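4.2 Partisan complaint and the small broadcaster

It is easy to suppose that when a politician grumbles about a friendly station, the grumbling is meant for the station's owners. We rather believed so ourselves when we began our interviews in June, and it took us a good many cups of tea in the Pletberg newsroom to come round to a different view. The people who felt the complaints most keenly were the junior producers, who had to decide each afternoon which guests to ring and which to leave for another day (and who, I should add, were wonderfully patient with our questions).

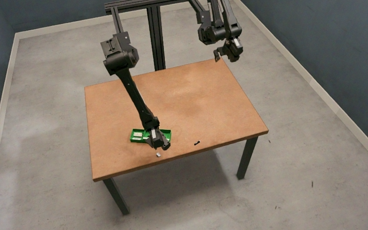 Figure 3. Simulated table with two robot arms.

We read 200 bulletins from the two stations, Pletberg and Quinlan, and marked each one for tone towards the governing party. At Quinlan the tone hardly moved in the seven days after a public rebuke. At Pletberg it softened a little, mostly in the choice of headline, and then drifted back to where it had been. We would not want to make too much of this, as one of the rebukes, that of 23rd August, came in the same week as the regional budget, and there was simply a great deal of other news about.

What did change at both stations was the talk behind the programmes. Editors told us, often at some length and with real feeling, that they had begun to keep notes of who had rung to object and what had been said. About 80 such calls were noted at Pletberg alone, and six of them led to a correction on air.
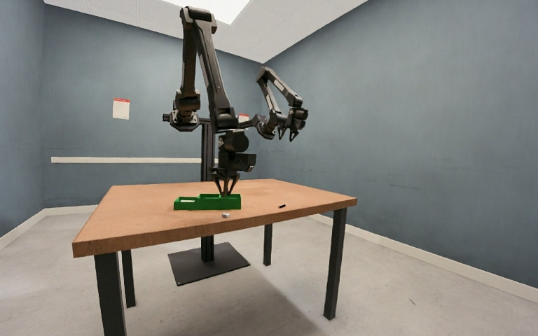
Josée Girard, reading a draft of this section, felt that we had been too gentle with the editors: a station that keeps a list of its callers, she wrote, has already begun to edit with them in mind, whatever its bulletins may say. We have a good deal of sympathy with this, and we come back to it in the next section, where the notes themselves are set beside the running orders for the same afternoons.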